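Progress report to the Salcedo Fund
Community reading rooms project, second period
Sunday, May 26, 2019

Dear friends at the Fund,

Thank you for your patience with this report, which I had hoped to send at the start of the month, before the moving of the books took over all our evenings. The short version is that we are in good shape, a little behind on the catalog and a little ahead on nearly everything else.

We now have 8 reading groups meeting, up from 3 when I last wrote. The newest one, at Graltatar, is for parents who are learning English alongside their children, and it has been a real pleasure to sit in on (they have strong feelings about picture books, and they are usually right!). The Zelico group lost its meeting place in the winter but has settled nicely into the back of the bakery, where the hour suits people coming off the early shift.

On the collection itself, the donated books came to 3,000 volumes once the duplicates were taken out. We have entered all the children's titles and are partway through the cookbooks and local history. Large print remains our thinnest shelf, and I would like to put part of the next payment toward it if you agree.

The look of the Makosell reading room has been talked over at great length, and the dark paneling has its loyal supporters and its doubters. I am slowly coming around to it myself.
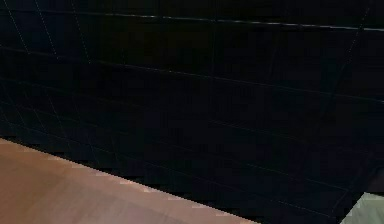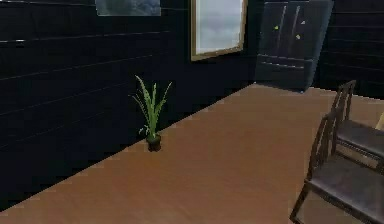
Makosell room, computer renderings. The second shows the dark walls with the wood floor and a potted plant.

As for money, we have spent what we said we would on book carts and printing, and $300 less than planned on transport, thanks to a kind loan of a van. I would like to carry that sum over to the summer story hours, where we always run short of paper and glue.

Still to do before my next letter: finish the catalog, find a second leader for the Zelico group, and settle the opening hours at Makosell, where the evening readers and the morning readers have yet to agree. Do come and visit any of the groups if you are passing through. There is always coffee.

With warm thanks,
Bijan Mirzaei
Project coordinator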